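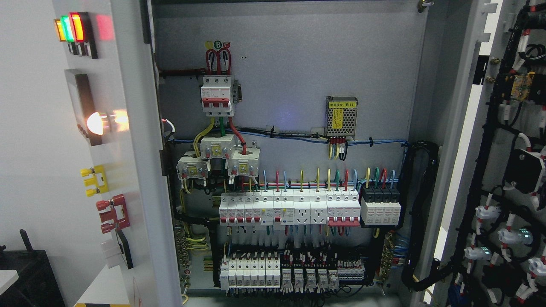

Mirnenent 4, four months in

I bought Mirnenent to plan inspection routes through control cabinets, and I mostly love it! You tag what matters, it picks the viewpoints and the arm path. My cabinet has 52 tags now.

What works

Reading lamps. Amber, green and red in a row over the meter came through fine, and the door planner treats a half-open door as a real obstacle (Backlund never did).
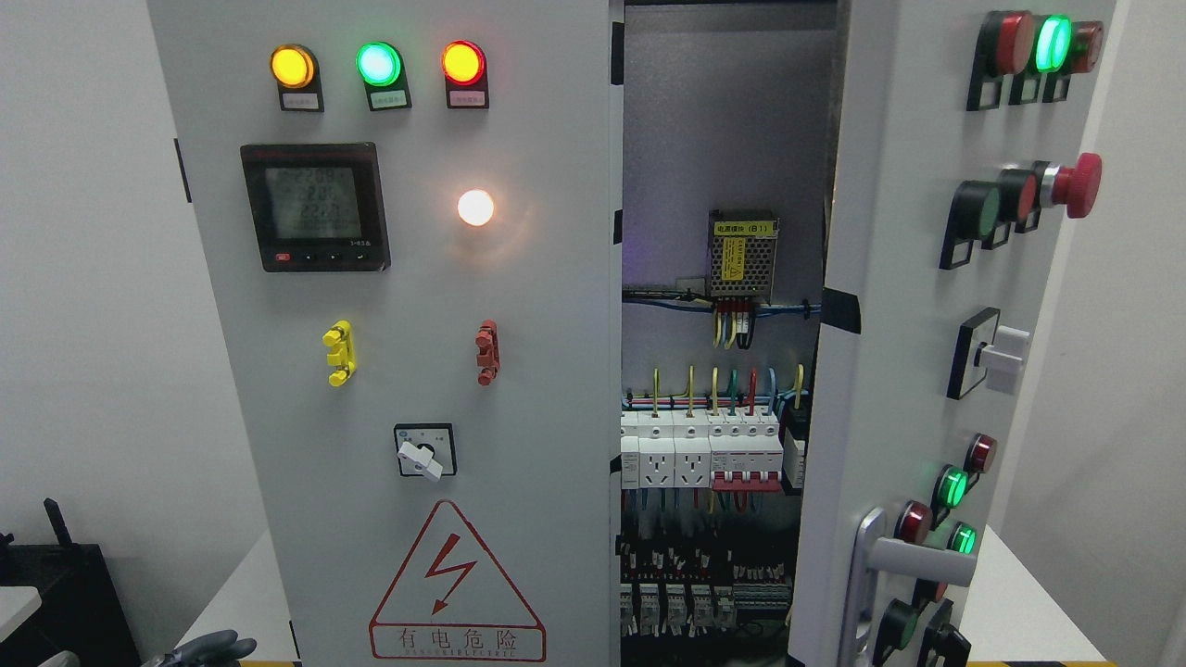

What doesn't

Wiring. Those looped cables over the main breaker turn into one fat blob in the collision map — I ended up drawing keep-out boxes by hand. Finbarr Keane's forum script helps a bit.
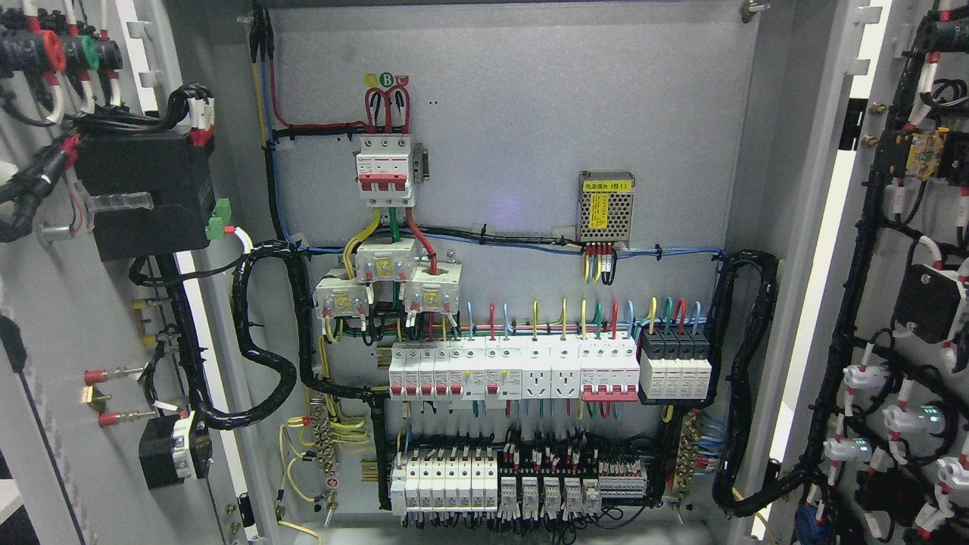
Price

$623 a seat. I'd pay it again, grumbling.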